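In Defence of the Interval

Fri 24 October

The Makbridge Picture House intends to remove the interval from all screenings of films longer than two and a half hours. The decision follows a trial in April, when sixteen programmes were shown without a break, and it has been presented as a matter of respect for the film-maker. This column takes the opposite view. The interval is a courtesy to the audience, and a cinema supported by its subscribers should be slow to withdraw it.

The argument against a break is well known. A director has shaped the rhythm of a film from the first shot to the last, and a cinema has no right to interfere. There is force in this where the film was made to be seen whole. It is weaker where the film was made with a pause in mind, as many of the long historical pictures were. To run such a work straight through is itself an alteration, and the printed programme ought to say so.

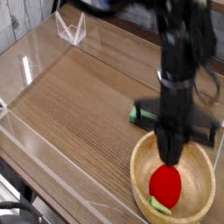 Red plush, resting in a round wooden bowl.

It should also be remembered who attends. Of the 242 subscribers who returned the cinema's questionnaire, nearly half asked that some form of break be kept. Their reasons were practical. Older patrons find three hours in one seat uncomfortable. Others have a medical need they do not care to explain to a row of strangers in the dark. A person who must leave during a quiet passage loses part of the story and disturbs those who remain. A planned pause spares both parties.

The management replies that a break of 16 minutes makes it harder to fit two evening performances into the day. That is a fair point, and it deserves a plainer discussion than it has received. If the true difficulty is the timetable, the public should be told as much. Appeals to artistic purity sit badly beside 30 minutes of advertisements and trailers before the main feature. 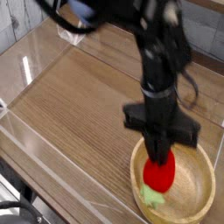
Gripper and strawberry at the wooden bowl.

The experience of Palthorpe is instructive. The cinema there has kept its interval for long features and prints the running time of each half on the ticket. Patrons know when they will be released and when they must return. The lights rise slowly, no music is played, and the second half begins at the stated minute. Conversation in the foyer is often the best part of the evening, and it cannot be had when an audience is sent straight out to the car park at eleven o'clock. 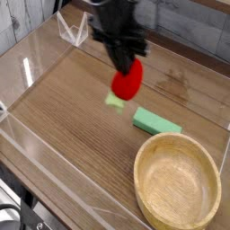
A Modest Proposal for Makbridge

The cinema need not choose one rule for every title. Each long film could be shown at least once with an interval and once without, and the brochure could mark the difference clearly. Where a film has its own intermission card, that card should be honoured at every performance. Where it has none, the projectionist should choose a natural resting place between scenes, and the choice should be made well before the doors open.

Such an arrangement would cost little. It would also allow the management to compare attendance fairly over a full season, which the April trial was too short to do. Subscribers could then judge the matter on evidence.

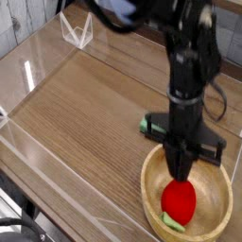

Mok writes: I agree about the older epics, but I cannot follow the column on newer work. I saw a three-hour drama at Gidell with a break placed in the middle of a family quarrel, and the tension never came back. The person beside me spent the second half finishing an ice cream. If there must be two kinds of screening, please let the uninterrupted one be on a Saturday evening, when those of us who work in the week can get to it.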